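Shopping basket

A shopping basket is a hand-held open container used by customers to carry goods through a self-service store to the checkout. It is used for small purchases, where a wheeled cart would be larger than needed. Most current baskets are moulded plastic; wire models coated in vinyl are still found in older shops.

Construction

The usual form is a rectangular tub with tapered walls, so that empty baskets nest in a stack. Slots in the sides reduce weight and let crumbs and spilled liquid escape. Two handles are hinged at the rim and fold down when the basket is being filled or stacked. Colour is chosen by the retailer and often matches the store's signage.

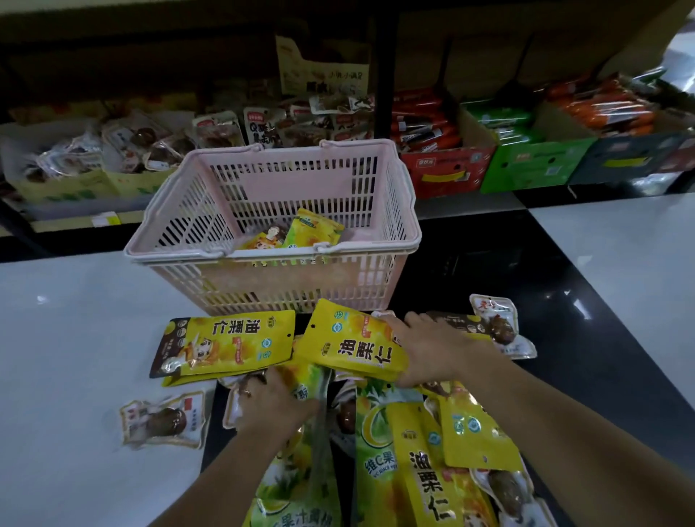 Plastic basket with slotted sides and two folding handles, beside packaged chestnut snacks.

The Omholm pattern, a common mid-sized type, measures 462 mm along the rim and 269 mm across. A stack of 50 can be moved on a wheeled base. The later Pliltetti pattern has the same footprint but thicker hinge pins.

Loading

Packaged snacks behave differently in a basket according to their wrapping. Stand-up pouches hold a good deal of air and fill the volume quickly at little weight. Vacuum-sealed packets, such as those used for single marinated eggs, are small and dense and tend to slide into gaps between larger items. Mehrangiz Ahmadpour's survey of convenience stores found that mixed loads were seldom arranged by the customer -- goods were left in the order they were picked up.

Baskets are frequently set on the floor during selection, particularly at low displays, where both hands are needed to compare or gather small packets. Smooth glazed tile is easily cleaned but allows a light basket to shift when goods are dropped in.

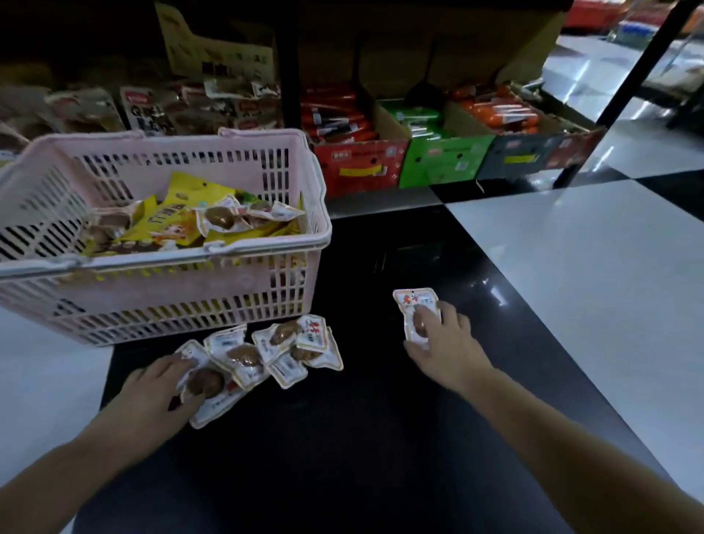

Maintenance

Baskets are washed with mild detergent and rinsed upside down. Units with cracked rims or loose handles are withdrawn, as broken slots can tear thin film packaging.

See also

Shopping cart
Stand-up pouch
Vacuum packing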